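Time stamps, and why our lamp was moving before the hand

November 1, 2018

Since June I am working on the replay tool for our gripper recordings. Inside the team we call it Skonlow, after a street where one of us used to live. It takes the video from the hand-held grippers and from the head camera, finds the square markers, and gives back one common timeline with the pose of both hands. This is the idea, at least. In practice I have spent most of the autumn on clocks.

The problem is easy to explain. Every camera has its own clock, and every clock is a little wrong. If I only look at one video, I see nothing strange. When I put two of them together, the jaws close in one view and in the other they are still open.

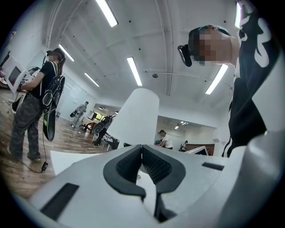

View from one of the grippers, with the jaw pads at the bottom.

My first version used the start time written in each file and trusted it. On the Destside recordings this gave an offset of 529 milliseconds between one gripper and the head camera, and for a policy that must learn when to close the hand this is far too much. The model learned to close early, and I lost a week looking for the mistake in the training code.

The second version, which I merged on Monday, compares movement. From the gripper I take the angular speed of the inertial sensor. From the head camera I take the marker poses and compute the same speed from them. Then I shift one curve over the other until they agree best. It needs some seconds where the hand really turns, so lifting or tilting an object is good material, and a slow straight push is poor material.

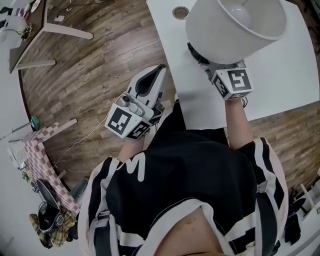
Lamp held upside-down in the right gripper. Both grippers show two markers to the head camera.

With two markers visible on one block the pose is quite stable. With one marker seen from a flat angle it can jump between two solutions, and the speed curve gets a sharp peak which does not exist in reality. I now throw away every peak that lives for fewer than 7 frames – a simple rule, but the fancy filter I wrote before was worse.

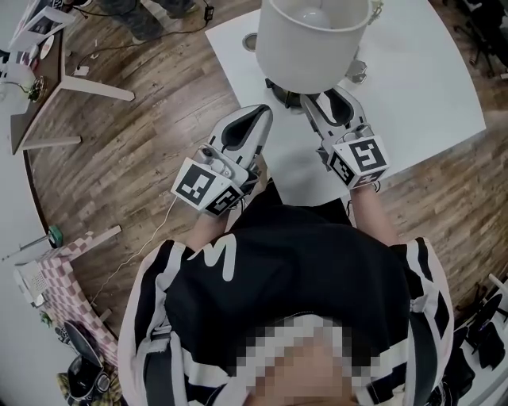 For fine work near an object the hands turn very little, and there the matching has almost nothing to hold on to. I solved it by estimating the offset once for the whole recording and allowing only a slow drift inside it. I tested this on 1,070 recordings, and the number I had to correct by hand is now small enough that I can do it on a Thursday afternoon with a coffee.

Still open is the case when a camera drops frames in the middle. The Mivora reader fills the hole silently, and I would prefer that it complains. I will write a patch for this next.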